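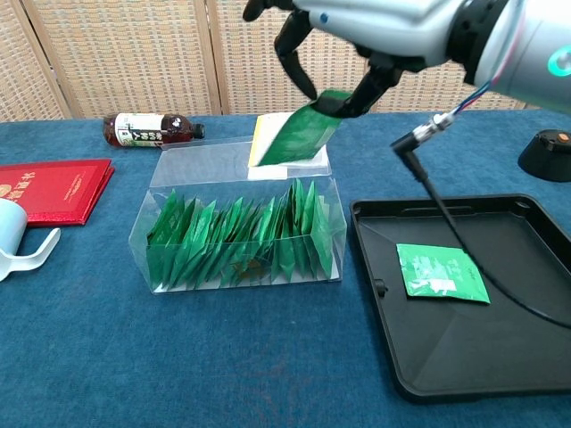 Home | Forums | Manipulation | Methods and Results
Reading time: 3 min

Packed sachet picking: does the wrist camera matter?

fingertip_84
We finished the tea sachet runs in May. The task is to take one sachet out of a tightly packed row in a clear box and put it in the black tray. Same policy, trained twice, once with the wrist view and once with the overhead view only. We ran 1016 trials and threw out 32 for logging faults, so 984 count. With the wrist view, 84 percent of trials ended with exactly one sachet in the tray. Overhead only got 71. Most of the gap is double picks.

Presavix
How full was the box? A full row and a half-empty row are different tasks. Once there is a gap the sachets lean and the top edges separate on their own.

fingertip_84
Refilled after every 4 picks, so always close to full. I agree that a half-empty row would look different. We did not test it.

slowgrasp
Then I don't think the title holds up. You measured the wrist camera on a full box. At Nistlow we did something close to this with seed packets, and the camera made almost no difference once the row loosened. What mattered was how far the fingers went down before closing.

fingertip_84
Fair on the title. On depth, both versions were free to choose it. The overhead one went deeper on average and that is where the doubles came from. I read that as a camera effect, since it can't see the folded tops well from up there.

slowgrasp
Or it learned a worse depth from the same demos. You can't split those two without fixing the depth.

Chraibi
Fixing it is easy enough. Clamp the descent to one value for both and rerun some 100 trials each. If the gap stays, it's the camera.

Presavix
Also count tray placements separately. A sachet is flat and light and tends to stick to a rubbery fingertip. We had good grasps scored as failures because the release was late.

fingertip_84
We have release times in the logs, so I can pull that out. The clamped run needs the arm for a day or so. Posting both when I have them, on the Fatinari board too.

slowgrasp
Good. I still expect the gap to shrink by half - but I'd like to see it either way.

Last updated: May, 4:10 pm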